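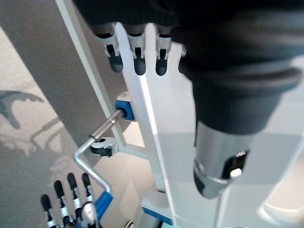 Rangi Goodwin
Members are reminded that the visitors' moorings at Bustano remain subject to a maximum stay of 3 nights. I have been asked to confirm whether this applies to vessels waiting on weather, and I regret to say that the published rules make no exception. Any extension must be agreed with the harbour office before the third night, by radio or in person.

Posted 2021-05-12

saltmarsh_ketch
Thank you for the clarification. May I ask whether the rule is enforced in practice? We lay there for five nights last July with a strong northerly blowing straight into the channel. The harbour launch passed us each morning and no one raised the matter. We paid for all five nights on departure and were given a receipt.

Vandier
I would advise against relying on that. Our own experience was the opposite. We were asked to leave on the fourth morning, with a forecast which I considered marginal, and moved to the anchorage behind Craddock Point. The holding there is good in sand once you are clear of the weed, but the swell works its way round the point at high water and we had a poor night.

Rangi Goodwin
The anchorage is outside the harbour limits and no charge is made for it. Vessels must keep clear of the ferry track. The harbour office asks for an anchor light at all times after dusk, and also for a ball by day, which visiting crews often neglect.

two_reefs_in
With respect to the previous posters, I do not think Craddock Point should be recommended at all in anything north of west. The pilot book describes it as a fair weather anchorage and I agree with the pilot book. A crew waiting for a passage to Plistuvmont would do better to stay on the south side and make the crossing from there. It adds a few hours, but the departure is far easier and can be made in darkness.

Vandier
I did not recommend it. I reported that we went there.

two_reefs_in
That is accepted, and I apologise if I misread the post. My concern is for those who come to this thread later looking for somewhere to go.

saltmarsh_ketch
On the question of leaving from the south side, I should be grateful for more detail. The chart shows a shoal area off the south cape, and I had understood that it was necessary to stand well out before turning east. With a foul tide that could cost most of the advantage.

two_reefs_in
We stand out until the light on the cape bears north-west and then turn. The least depth we have seen on that line is nine metres, at springs. I would not do it in a heavy swell. The tide turns fair off the cape before it does so in the channel, and we have usually carried it for the first part of the crossing.

lamplight_anna
May I add a note on the moorings themselves? We draw 1.8 metres and were given the innermost buoy on the western row. We touched at low water. The office was courteous and moved us at once, but I would suggest that deeper boats state their draught on first calling, as it was not asked for.

Rangi Goodwin
I will pass that on. The inner buoys are intended for boats drawing less than 1.5 metres and this ought to be established on arrival. The two outermost buoys on the same row were relaid this spring and are suitable for heavier vessels. Rafting is not permitted on any of them.

greyhound_of_sorts
Could someone confirm the current arrangements for water? We carry 300 litres and would prefer to fill before the crossing. The notice on the quay last year gave a limit of 200 litres per boat, although the attendant let us take what we needed.

saltmarsh_ketch
The limit was still on the notice in July. We were held to it. The hose is short, and you will need to lie bows-in to reach a filler on the side deck.

Rangi Goodwin
The limit remains in force until the new main is completed. Vessels may fill again after 24 hours. Water is available from the quay in the mornings only, and the berth beside the tap must be left free when not in use.

greyhound_of_sorts
Thank you. We shall arrive a day early and fill twice. I have also noted the advice about the south side and will decide when I have seen the forecast.

Vandier
If you do go by way of the south side, please report the depths you find off the cape. Mine are from an old survey and I should like to correct them.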